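Bag challenge build log and questions (Flestemville robotics club)

Posted by Kanyarat Phetsri, September

Hi all! Third year of the club and we finally have a manipulation project that isn't stacking blocks. The challenge this fall is plastic shopping bags. Pick one up off the floor, open it, hang it on a hook on the wall. Points for each stage, and the hook is worth as much as the other two put together.

We're running two arms with two-fingered grippers, teleoperated for now, and we record every attempt so the students can train a policy on it later. So far we have 312 attempts saved. The students are split into two teams, Wavum and Mugo (they picked the names, don't ask me what they mean), and they share the arms in 40 minute turns. Wavum drives slow and gets the hook more often. Mugo drives fast and gets way more attempts in. You can guess what they argue about on the ride home!

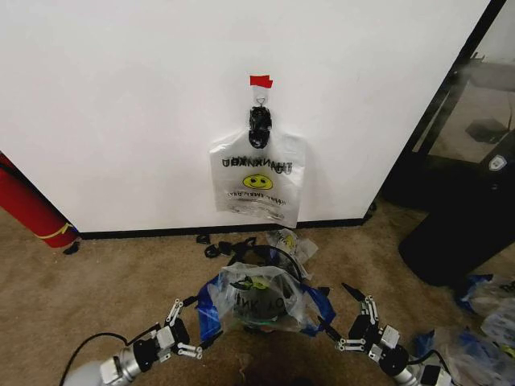
What counts as a finished attempt in the bag challenge?
The bag has to hang from the hook by a handle with both grippers open and clear of it for five seconds. Which way up the bag ends up doesn't matter.

OK so, my actual questions for the group. Has anyone done well with thin film bags? The fingers close on it fine, but the students can't tell from the video how much they're holding. And would you keep the fumbled attempts in the training set or toss them?

----

torque_wrench_tina wrote:

Oh this is a great project!! Blocks hold still and bags do not, your kids are going to learn so much more from this. We did pillowcases last year and I thought that was hard.

For the film: have them pinch at the handle where it's doubled or bunched up. One layer slides around, a bunch gives the fingers something to squeeze. Our drivers got a lot better once they quit going for the flat part in the middle.

As for the fumbles, keep them. Every one. A fumble where the driver recovers is the best thing you can have in there.

----

pdx_solder wrote:

Gonna disagree with Tina on that last part. Keep the recoveries, sure, but a fumble that ends with the driver giving up just teaches the arm to give up. We trained on everything our first year and got an arm that would reach down, poke the bag and then hover there like it was waiting for the bell. Cut it down to the 65 cleanest runs and it got better the same afternoon.

Also five seconds seems short. Ours would swing for a while and then slide off.

----

torque_wrench_tina wrote:

65 clean ones and no messy ones means it has no clue what to do the first time the bag isn't where it expects. Ask me how I know. I'd tag them and decide later — tagging is cheap and you can't get a deleted run back.

----

Kanyarat Phetsri wrote:

Tagging it is, at least until I see a test run that changes my mind. We have clean / recovered / dropped as labels now, and one of the Mugo kids already wrote a little script that lets you label with three keys. She did it during lunch!

pdx, you might be right about the five seconds. I'll put ten to a vote. Wavum will say yes immediately and Mugo will hate it.

----

gearhead_lou wrote:

Are the bags all the same kind? If you train on one color of handle I'd bet money it falls apart on the next one.

We used the Sevow trainer for our sorting project and it was so picky about color. Swapped one set of bins and it acted like it had never seen a bin before. Loved it otherwise, the kids could start a training run on their own by the second week.

----

Kanyarat Phetsri wrote:

Mixed! Blue handles and black handles, and the kids have been bringing in more from home. I want to hold one kind back completely and only use it for the final test, so thanks, you just gave me the argument for it.

Haven't tried Sevow. How many runs did you need before it did anything useful?

----

gearhead_lou wrote:

300 before it was worth showing to parents. That was sorting though, hard objects, one arm. Two arms and a floppy bag, I'd plan on more.

----

pdx_solder wrote:

A lot more. But I'd train something on what you have tonight anyway. Even a bad policy shows you where the holes are, and the kids go nuts the first time the arms move by themselves. Mine were screaming and all it did was miss the bag.

----

torque_wrench_tina wrote:

Finally something we agree on. Train it, and please post how it does on the bag you hold back!

----

Kanyarat Phetsri wrote:

Starting one now, clean and recovered runs only for round one, then everything for round two so you two can settle it. Wavum has guessed the first will win. I'll post both results here.

Related threads
Gripper finger pads: what are you all using?
Teaching ninth graders to label data
Pillowcase challenge rules and scoring
Two arms, one driver or two?
Cable loops that keep snagging at the elbow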